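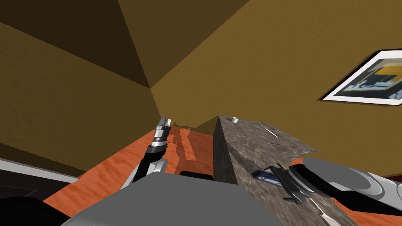 Department of Housing and Interior Studies, Cerkell Institute

Figure 5. Mustard-brown walls with an orange-red wooden floor, a pairing classed in this study as "warm on warm."

4.2 Color Words in Tenant Interviews

The interviews show that tenants rarely describe a wall by the name printed on the paint card. Of the 87 tenants who took part at the Grarnari and Asadi estates, only 12 used a card name without being prompted. The rest turned to food, earth, or the room of a relative. The same shade of yellow-brown was called "mustard," "gravy," "old honey" and, in one long interview, "the color of my aunt's hallway." Akpan proposed in the pilot study that such words carry a judgment along with a hue, and the present results support that view. Tenants who used a food word were more likely to say that they would keep the color if given the choice. Tenants who used an earth word, such as "mud" or "clay," were divided.

Floors complicate the matter. When the floor was also warm in tone, as in the pairing shown in Figure 5, tenants tended to speak of the whole room as one color and had difficulty naming the wall by itself. Interviewers were told to wait before repeating the question -- a pause that often produced a second, more exact word. Both words were entered in the record, and the first was used for coding unless the tenant withdrew it. 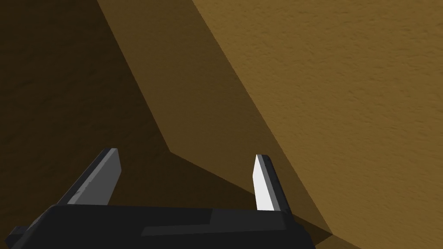 A second pattern concerns the gap between brown and tan. In everyday speech the two are often treated as steps on one scale, with tan as the lighter step. The Asadi tenants followed this usage closely. At Grarnari, however, 19 tenants kept "tan" for surfaces they considered clean or recently finished, and used "brown" for older ones even where the measured lightness was the same. The Dado scale, which rests on lightness and strength of color alone, cannot record this difference. We therefore added a short free-text field to the coding sheet and report its contents separately in Section 5.

Time of day had a smaller effect than expected. Evening interviews produced more words for red and orange, but the change was limited to rooms facing west and did not alter the ranking of preferred colors. Lamp type was not controlled, and several tenants changed their bulbs in December, between the first and second visits. The evening results should be read with that in mind.

Coding was carried out by Somtochukwu Akpan and a second reader working apart. Disagreements were most common for compound terms such as "brownish gold," which the two readers had at first assigned to different families. These terms are now listed under both.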